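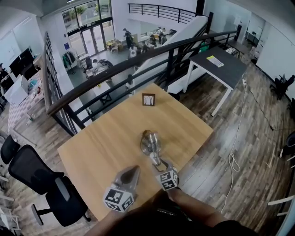 Right gripper closed on the glass, mezzanine table

Filed under: Perception > Pose tracking > Marker cubes

Gripper pose jumps when the fingers close on a glass object

I'm writing the tracking node for a pair of hand-held grippers, each with a marker cube on it. The pose comes from a head camera running at 60 Hz. Tracking is fine while I reach out over the table. When the right gripper closes on the glass, its pose flips for a few frames and then comes back. The left one hardly ever does it. I solve each cube face separately and keep the face with the lowest reprojection error. The planner that replays these paths rejects anything with a flip in it, so I'm losing a lot of takes. Is the glass causing this, or is it my solver? I have tried two exposure settings and saw no difference.

Seidu Dramani, Allville

2 answers

Answer from wandetti_dev (accepted)

I don't think it's the glass. Your detector only uses the black-and-white squares, so a clear object matters only if it covers a face or throws a highlight onto one. Picking one face per frame is the more likely problem. A single flat square seen nearly head-on has two pose solutions with almost the same error, and noise decides which one wins. At the moment you grasp, the cube is probably sitting at just that angle to the camera.

Put the corners from every visible face into one solve, using the known cube geometry. With two faces in view the ambiguity mostly goes away. For frames where only one face is found, compute both solutions and keep the one closer to the last good pose - don't go by error alone.

Also measure your cubes. We had one printed 2 mm under size, and the faces never agreed with each other until we fixed the config. After that I set a gate: if rotation changes by more than 5 degrees between frames, mark the frame as lost and interpolate. Keep the raw value in the log so you can check the gate later.

Answer from Skolgate

Had the same thing. I put a low-pass filter on it and it looked ok in the viewer. Might add some lag. There is a smoothing option in the Awad tools too but I never got it to build.

Comment from Seidu Dramani, 2 March 2019

The joint solve fixed most of it. I still get a flip when my wrist turns far enough that one face is left, will try the two-solution check next. Not using the filter - it smeared the grasp timing.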